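Noker adds trolley-mounted chain hoist to lifting range

24/05/2026

Noker has extended its range of manual lifting equipment with a geared trolley hoist for use on runway beams and fixed gantries. The new model, the Eltach 400, has a working load limit of 400 kg and replaces the push-travel version withdrawn in April.

The trolley is moved along the beam by a hand chain, so the load can be positioned from floor level. Side plates are adjusted with spacer washers on a single threaded shaft. Anti-drop plates are fitted as standard at both ends. Headroom has been reduced to 497 mm, measured from the underside of the beam to the hook with the chain fully raised. 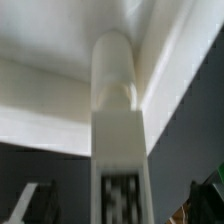 Maintenance contractor Baldursdóttir, which had an early unit on a workshop runway, reported that the geared travel made it easier to stop over a machine bed, and asked for a longer hand chain to be offered as an option. Noker has since added one to the price list.

Each hoist is proof tested before dispatch and supplied with a test certificate, a serial number plate and an instruction manual. Spare hooks, load chain and brake discs are held in stock.

The Eltach 400 is available now through Noker and its distributor Grisar. Existing trolleys in the range remain on sale.

Ends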